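Meetings Agendas Minutes Policies Contact

Health and Wellbeing > Sleep Working Group > Minutes

Reading time: 2 minutes

Minutes of the Sleep Working Group, 27th March

1. Minutes of the previous meeting
Agreed without change. The action on the blackout blinds for the Liepiņa building was closed.

2. Bedroom temperature readings
The Taltia loggers had been in place in the residents' rooms for the full period. The download gave 1,103 usable night readings. Readings with a gap of more than 2 hours were left out. Rooms on the south side ran warmer than those facing the yard until well after midnight, and the difference was greatest where the radiator valve had been left fully open. The group noted that the valves are not numbered and that residents cannot easily repeat a setting they found comfortable. Agreed to mark each valve with a scale before the next set of readings.

3. Bedding trial
The lighter duvets from Bestow were issued to those who had asked for them. Return slips were short on detail. Several gave a bedtime but no waking time and could not be used in the comparison. It was agreed that the slip should be cut to one side of paper and should ask for bedtime, waking time and number of times awake, in that order. The question on dreams is to be dropped.

Pillow height was raised again. The group did not wish to add it to the present trial, as two changes at once could not be told apart in the results.
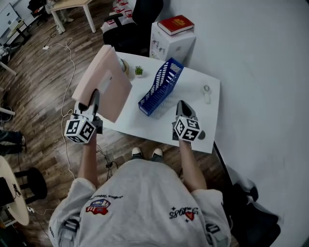 Renus asked by letter whether the slips could be filled in at breakfast instead of at the bedside, as residents there tended to forget them once they were up, and added that a late slip was in their view better than a blank one. The group accepted this, provided that the time of filling in is written at the top.

4. Evening lighting
The corridor lights now dim at ten. Two residents had reported light under the door after that hour. This was traced to the stairwell fitting, which is on a separate circuit and was not covered by the change. A draught strip would block most of it and was preferred to altering the fitting. Cost to be brought to the next meeting.

5. Caffeine leaflet
The draft was read through. The paragraph on tea was thought too long. The advice to stop coffee after lunch stays in, with a line added that people differ in how long it affects them. Print run set at 2,000, of which 100 are to be kept back for the Liepiņa building. The group asked for larger type and no shaded boxes.

6. Budget
Spending is within the sum allowed. The valve scales and draught strips are to be charged to fittings and not to the trial.

7. Any other business
The quiet hours notice in the east wing still shows the old times. To be replaced.

8. Actions
Mark radiator valves: before next readings.
Shorten return slip and send to Renus: before next issue.
Price draught strips: next meeting.
Leaflet to printer once the tea paragraph is cut.
Replace east wing notice: at once.

9. Next meeting
April, date to be circulated. Papers to be sent a week ahead.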